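조브사노(Zusano) 방문자 확인 앱, 이거 진짜 되는 건가요?

자유게시판 > SNS/계정 질문
2018년 7월 15일 | 조회 1543 | 댓글 13

글쓴이: 밤고구마라떼

안녕하세요 눈팅만 하다가 처음 글 써봅니다 ㅎㅎ
제가 Zusano 계정을 작년 12월에 만들어서 꽤 열심히 하고 있거든요. 팔로워는 이제 367명이고요. 많은 건 아닌데 저한테는 소중한 숫자예요!
근데 요즘 타임라인에 "내 프로필 누가 봤는지 확인하기"라는 게 자꾸 뜨더라고요. Kombo라는 앱인데, 연결만 하면 최근 방문자 목록을 쫙 보여준대요. 친구 둘이 벌써 깔았고 한 명은 자기 전 직장 사람이 맨날 들어온다고 난리가 났어요 ㅋㅋㅋ
저도 궁금해서 설치 직전까지 갔는데, 권한 화면에 "게시물 작성"이랑 "친구 목록 읽기"가 같이 있어서 멈췄습니다. 방문자만 보는데 글쓰기 권한이 왜 필요한 건지...
써보신 분 계시면 후기 좀 부탁드려요.
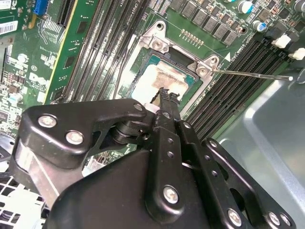 모카번두개: 깔지 마세요 제발. Zusano는 방문 기록을 외부 앱에 아예 안 넘겨줍니다. 개발자 문서 보면 프로필 조회 항목 자체가 없어요. 없는 데이터를 무슨 수로 보여줘요. 그 목록은 그냥 좋아요 자주 누른 친구들 섞어서 뿌리는 거예요.

세탁기위고양이: 저는 두 달째 쓰는데 잘 맞던데요? 목록 맨 위에 뜬 사람한테 물어봤더니 진짜로 제 프로필 봤다고 했어요. 무조건 사기라고 하는 건 좀 아닌 듯.

모카번두개: 님이랑 제일 자주 댓글 주고받는 사람이 맨 위에 뜬 거 아니에요? 그럼 당연히 봤겠죠 ㅋㅋ 그 사람은 앱이 없어도 님 프로필 보는 사람이에요.

세탁기위고양이: 음 그건 그러네요... 자주 얘기하는 사람 맞아요. 근데 세 번째 줄에 뜬 사람은 거의 모르는 사람인데요.

양말한짝: 지나가다 씁니다. 저는 Kombo 말고 Vovside라고 비슷한 거 썼다가 고생한 사람이에요. 좀 길어요, 참고하실 분만 보세요.
설치하고 하루는 멀쩡했어요. 방문자 목록도 나오고 그래프도 나오고 예쁘더라고요. 근데 다음 날 일어나 보니까 제 이름으로 "내 프로필을 본 사람 87명! 너도 확인해봐"라는 글이 올라가 있는 거예요. 저는 자고 있었는데!! 거기다 친구들이 줄줄이 태그돼 있고, 회사 팀장님도 태그돼 있고... 진짜 이불 뒤집어쓰고 싶었습니다.
글은 바로 지웠는데 몇 시간 있다가 또 올라왔어요. 앱을 폰에서 지웠는데도요. 폰에서 삭제하는 거랑 계정 연결 끊는 거랑 완전히 다른 얘기더라고요. 저는 그걸 몰라서 애꿎은 폰만 초기화했어요.
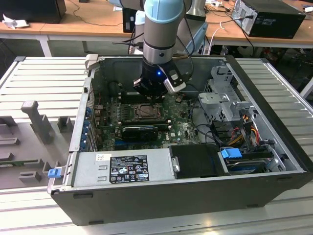
결국 해결은 계정 설정에서 됐습니다. 순서 적어둘게요.
설정 들어가서 보안 말고 "연결된 서비스"로 가세요. 거기 보면 예전에 심리테스트 한다고 연결해둔 것까지 다 나와요. 저는 13개나 있었어요 ㅋㅋㅋ 문제 되는 앱 눌러서 연결 해제하고, 밑에 작은 글씨로 "이 앱이 올린 게시물 모두 삭제"가 있는데 그것도 꼭 체크하세요. 그다음 비밀번호 바꾸고 "모든 기기에서 로그아웃" 누르면 끝이에요.
저는 비밀번호부터 바꿨는데 그걸로는 안 막히더라고요. 연결 해제가 먼저예요.

밤고구마라떼: 헉 팀장님 태그라니 ㅠㅠ 저 설치 버튼 눌렀으면 큰일 날 뻔했네요. 순서 캡처해서 친구들한테 보냈어요 감사합니다!

귤박스: 태클은 아닌데 Kombo랑 Vovside는 다른 회사 거 아닌가요? Vovside가 그랬다고 Kombo도 똑같다고 하는 건 좀 성급한 것 같아요. 저는 Kombo 연결할 때 글쓰기 권한은 체크 풀고 했고 여태 이상한 글 올라온 적 없어요.

모카번두개: 체크 푼 건 잘하셨는데 친구 목록은 넘어간 거잖아요. 글 안 올라온다고 괜찮은 건 아니죠. 저는 친구 명단 넘어가는 게 더 찝찝해요.

귤박스: 그건 인정이요. 근데 심리테스트 앱들도 다 가져가는 거라 저는 이미 포기 상태 ㅎㅎ

대파세단: 포기하지 마시고 연결된 서비스 한 번씩 들어가서 정리하세요. 저는 Pokumbridge라는 사진 꾸미기 사이트 연결해놓고 까먹고 있었는데, 거기서 제 생일이랑 이메일까지 읽을 수 있게 돼 있더라고요. 가입할 때 그냥 확인 확인 확인 누른 제 잘못이긴 한데 그래도 놀랐어요.
그리고 방문자 궁금한 마음은 저도 완전 이해해요. 저도 헤어진 사람이 보나 안 보나 궁금해서 별짓 다 해봤거든요. 페이지 소스 열어서 숫자 찾는 방법도 따라 해봤는데요(검색하면 나오는 그거요) 거기 나오는 번호 순서는 채팅창 친구 정렬용이래요. 밤새 번호 하나하나 대조한 제 시간 돌려주세요 ㅠㅠ
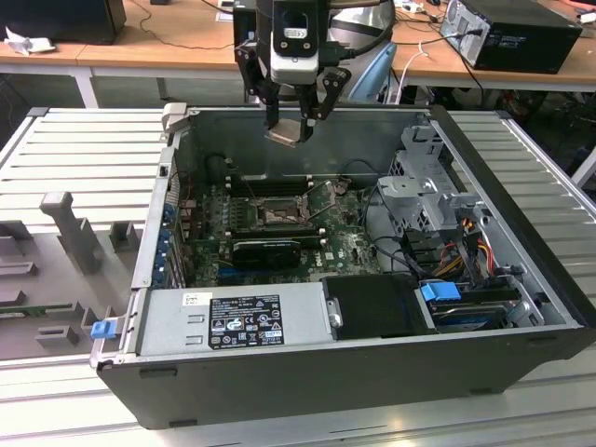

그나마 쓸 만한 건 Zusano 스토리 기능이에요. 스토리는 누가 봤는지 공식으로 나오니까, 정 궁금하시면 스토리 하나 올려놓고 다음 날 명단 보세요. 프로필 방문이랑 같은 건 아니지만 적어도 진짜 데이터잖아요. 공개 범위 전체로 해두면 친구 아닌 사람은 이름 대신 숫자로만 잡혀요.

세탁기위고양이: 오 스토리는 생각 못 했네요. 방금 설정 들어가서 Kombo 연결 끊었습니다. 그래도 아까 말한 세 번째 사람은 아직도 궁금해요...

모카번두개: 잘하셨어요 ㅋㅋ 비밀번호도 바꾸세요

밤고구마라떼: 저도 스토리로 해볼게요! 혹시 비즈니스 계정으로 바꾸면 방문 수가 나온다는 얘기도 있던데 그건 맞나요?

대파세단: 수는 나와요. 누군지는 안 나오고 주간 합계만요. 바꾸면 비공개 설정이 풀리니까 그건 확인하고 하세요.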